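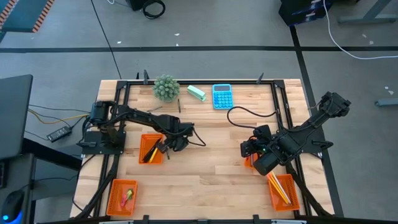

Page last changed: 7 August 2026

Pludwood Hard Finish Oil on butcher block

I bought the 498 ml can in January to replace the Sidano mineral oil I had been using on wooden tops. Mineral oil never cures, so it has to be reapplied every few weeks. The Pludwood product is a polymerizing oil with a drier added, and it is sold as a permanent finish.

Preparation. The can says to sand to 120 grit. I stopped at 180 and saw no loss of absorption on the face grain. End grain took a good deal more oil, and I would seal it first with a thinned coat.

Application. Three coats, wiped on with a lint-free cloth, excess removed after fifteen minutes. The label gives four hours between coats. In an unheated shop the second coat was still tacky at that point and I left it overnight. Smell is moderate -- less than Evley varnish, more than plain linseed.

Results. Water left standing for an hour made no mark. Coffee left a faint ring that came out with a gray pad and a dab of oil. Hot pans do mark it. The color shift is slight on maple and stronger on beech, toward honey.

Wear. The Kanagaratnam scrub chart puts this class of finish at 1,000 cycles before recoating. I have no means of checking that. The area in front of the sink went dull by early summer and needed one fresh coat.

The lid seals poorly once it has been pried off. Decant what remains into a smaller jar.

Rating: 4 out of 5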